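Sânziana Avram
2026-05-14

1/ The Urkano two-arm tabletop kit has been living with us for 14 days, and people keep asking if they should buy one. Thread. I paid for mine, so nobody owes me any kindness here, and I owe none back.

2/ Price first. $3,648 before shipping. For that you get both arms, the grippers, cabling, and a paper manual translated by someone who was clearly being paid by the adjective. "Enjoy the obedient elbow." I have tried.

3/ You don't get the enclosure. Plaltwood sells that separately and calls it the Quiet Room. It's black fabric on a metal frame. You could sew one. I can't sew, so I bought theirs and have chosen to be at peace with it.

4/ Assembly took me 5 hours. The website says 2. I think the website already knew which cable was which. 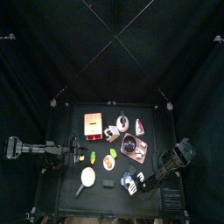
Cable labels are the first thing I'd fix, since they're printed on both ends in a font meant for ants. Second would be default reach. With the stock settings the arms come in from opposite sides and each one is sure the middle of the table belongs to it. I ended up giving them chores by neighborhood: left arm gets the corn and whatever small yellow thing it has decided to pinch, right arm gets the spatula end. Fewer arguments that way.

5/ Toy kitchen stuff is sold separately too, under the name Dobre Pantry. I skipped it. Any toy food will do as long as it isn't shiny. Glossy lids gave my setup fits under the ceiling light, and I moved the lamp twice before I gave up and turned the lamp off.

6/ Software: good! I was ready to be mean and I can't. Calibration is a wizard with big buttons, it remembers where you left off, and the log files are in actual sentences. Whoever wrote "left wrist is warmer than I would like" deserves a raise.

7/ Teleop (you drive, arms follow) is the best part of the kit by a distance. There's a small lag, enough that you overshoot for the first evening and then stop noticing. My spouse picked it up faster than I did and I'd rather move on.

8/ Grippers. Plain parallel fingers, nothing fancy. Sponge, great. Spatula, fine if you come at the handle from the side. Frying pan, depends heavily on where you grab it and how much you like the pan.

9/ Eggs are where I've spent most of my week. A toy egg on a little plate wants to be anywhere except between two flat fingers, and if you come in low you take the plate along for the ride. What helps: slow the last bit of the approach way down and keep the fingers only a little apart. It's in the manual, on the page after the one you'll stop reading. 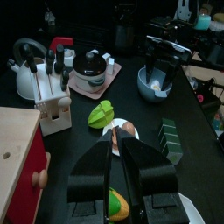 10/ The wrist cameras are worth the upcharge. From overhead I can never tell how close a finger is to the plate. From the wrist I can, though the fingers do block part of whatever I'm trying to look at. Pick your problem.

11/ Support: I wrote to Avberg, who handle repairs in the US, about a squeak in the right shoulder. Reply came the next morning, polite, with a photo of exactly which screw. It was that screw. I was almost annoyed.

12/ Would I buy it again? Yes, with the wrist cameras, without the Pantry, and with a label maker on the desk before opening the box. If you only want to watch a robot do something once and show your friends, borrow one.

13/ There's a firmware update promised for November that's supposed to sort out the default reach. If you can wait, wait. Replies are open, but please don't ask me about the elbow.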